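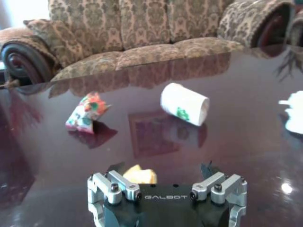

Week three with the Grelwood tidy-up package from Drivby. It's a software subscription plus onboarding for a wheeled arm you already own. Notes as I go.

**2/** Setup took most of a morning. The room map was fine. The wrist camera calibration failed twice until I closed the blinds – polished furniture throws it off badly.

**3/** Log so far: 4000 pick attempts, 3640 good. That's 91%. Paper cups and crumpled napkins do well. Snack wrappers are the weak spot, mostly when the foil end points at the camera.

**4/** Of the misses, roughly 10 were grabs at a reflection in the tabletop. The planner went for the mirrored cup and stopped on contact with the wood. Force limit held, no marks in the varnish.

**5/** Price is $488 a month on the Shemweta tier. That includes remote support but no spare fingertip pads. Order pads separately.

**6/** Compared with Plallton: Plallton is faster per pick, worse on small soft items, and wants a matte mat on the table. I don't want a mat on the table.

**7/** Open ticket with Drivby on the wrapper misses. They're promising a new grasp model in September. Keeping the subscription until then.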